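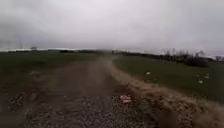 Where does a puddle go when it goes? I used to ask my dad that all the time, and he always said "down the plughole", which was no help at all because we lived up a farm lane and there wasn't a plughole for miles. So I'm going to give you a better answer than he gave me! Rain that lands on the ground has three choices. It can sink in, it can run off somewhere lower, or it can float back up into the air as a gas you can't see (that's called evaporating). Which one it picks depends a lot on what it lands on. Take a track made of packed earth and little stones, with faint tyre ruts running along it and a slightly higher strip down the middle. Every time a heavy wheel squashes soil, the tiny gaps between the grains get smaller, and water finds it harder to squeeze through. Ruts are low as well as squashed, so that's where I'd go looking for puddles. The dry grass along the side is a different story, as roots poke holes in the soil and rain can trickle down beside them.

Now for towns, where things get trickier. Roofs, roads and playgrounds are mostly hard, and rain can't sink into them. It rushes off to the drains instead, all at once, like everybody trying to leave assembly through one door. If the drains fill up, you get a flood.

People who build things have thought of some clever ways to help. You can dig a pond for the extra water, or plant a garden on a roof, or make paving with holes in it so the rain has somewhere to go. My friend Dougal Gourlay has a big water butt under his gutter, and he waters his beans from it right through the summer. He's very proud of those beans.

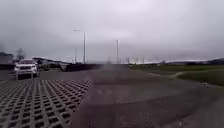
Why doesn't all the rain stay in the soil for ever?

Plants drink a lot of it through their roots and let it out again through their leaves. Some of it creeps sideways until it reaches a stream, and some sinks very deep and fills the spaces in the rocks, where it can stay for years and years.

You can test all this yourself with two flowerpots. Fill both with garden soil, then press one down as hard as you can with your fists (messy, sorry, do it outside). Pour 6 spoonfuls of water on each and watch which one makes a puddle. Then try it with sand!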